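Minutes, Panora Street Tenants' Association
31/08/2023

Hi all, I got stuck with the notes again, so forgive the spelling. We met in the laundry room at Kalogeropoulos House and started late as usual (the key!).

Last meeting's minutes were approved with one fix: the bike rack cost $648, and I'd put it down as the bench. Sorry!

Heating. Jiltier wants $2,000 to service the boiler before winter. Lots of grumbling, me included, but we voted yes — I really don't want another January like the last one. I'll call them and ask if we can pay in two parts.

Floors. This one ran long. The quiet-hours rule stays the same, and people with bare wood in the bedroom are asked to put down a rug by the bed. We argued about shine too! Half the room loves a high gloss and the other half (hi, that's me) thinks it shows every speck of dust.

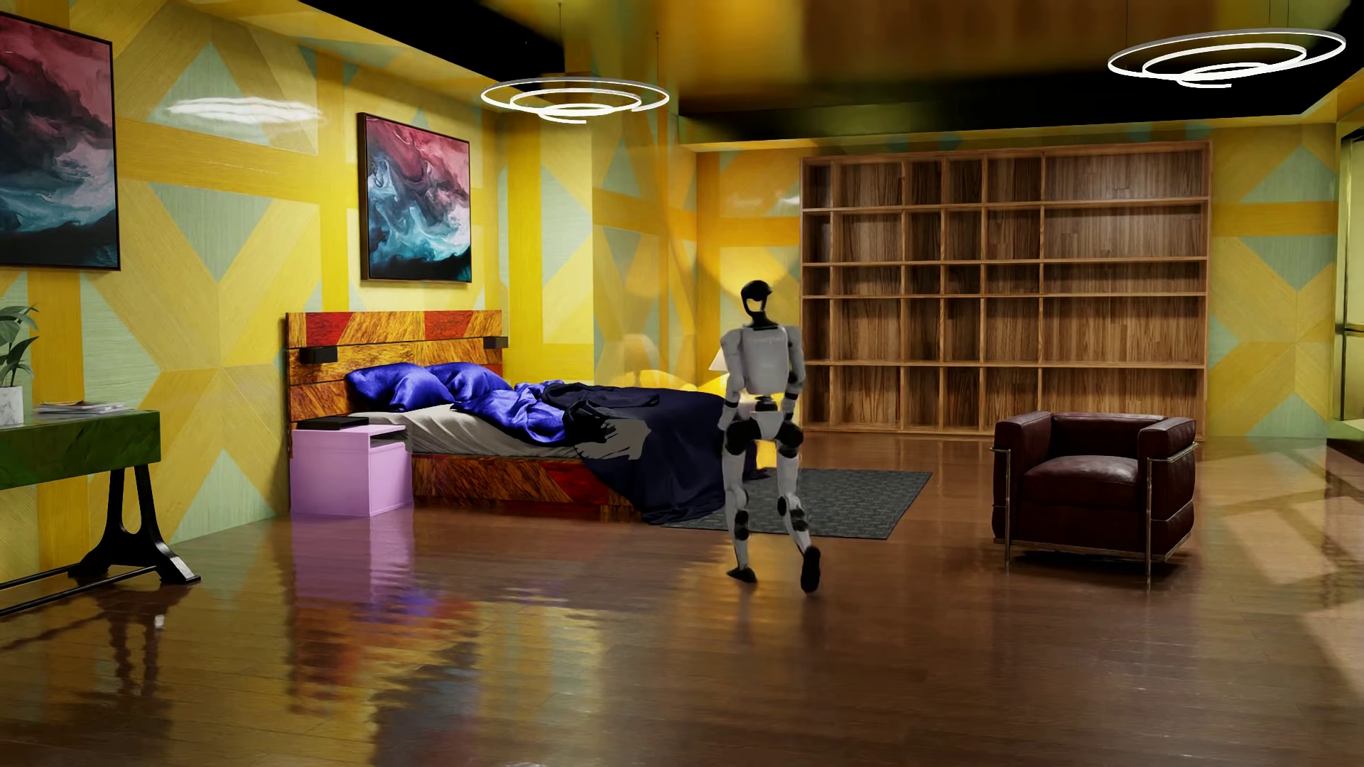
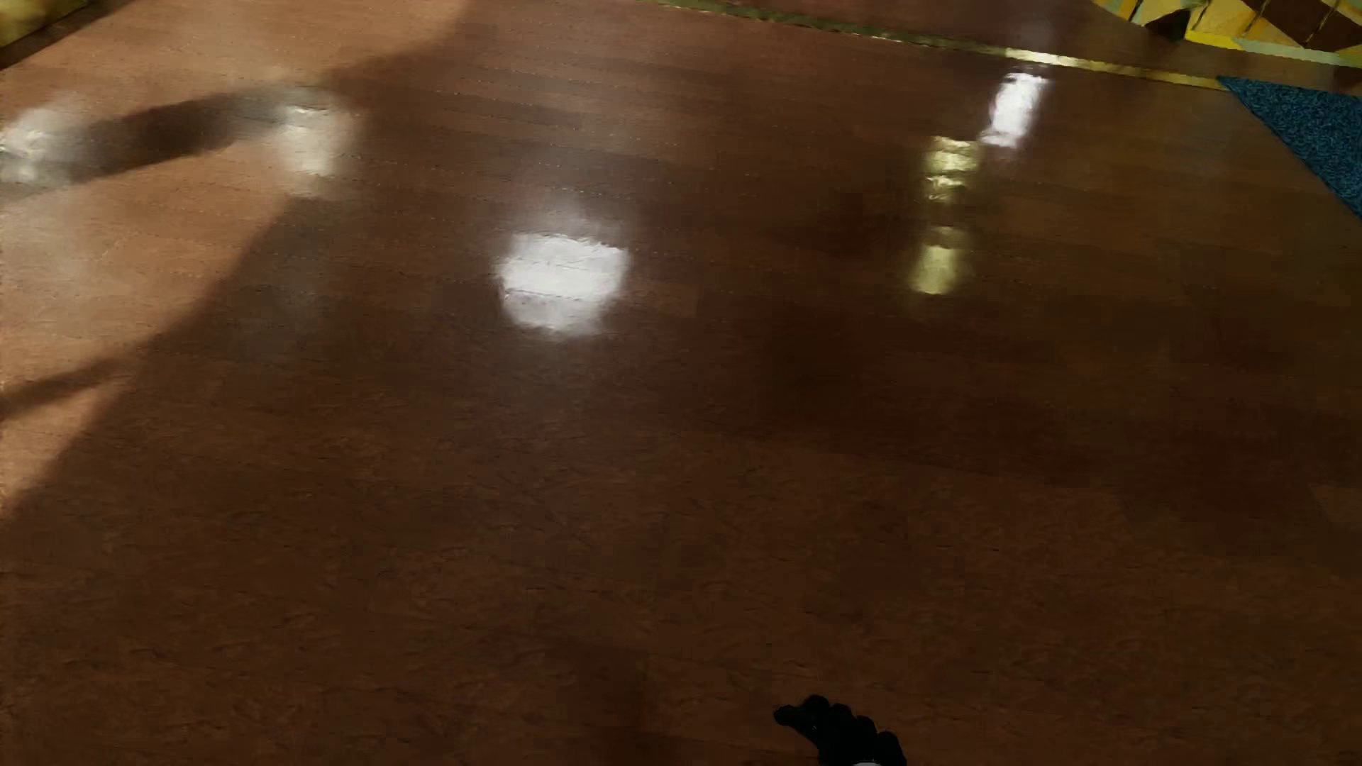
Glossy brown wood floors, item 3.

No vote on gloss, so do what you like in your own place.

Courtyard party. Food from Prakumari again, everyone was happy with that. We have 37 folding chairs and want more, so please bring your own if you can. Budget is $100 for drinks and ice.

Trash. The blue bins go out the night before pickup, not in the morning. Please, please flatten your boxes.

Still open: the squeaky side gate, and who has the long ladder. Next meeting is in the same room, and I'll bring the coffee.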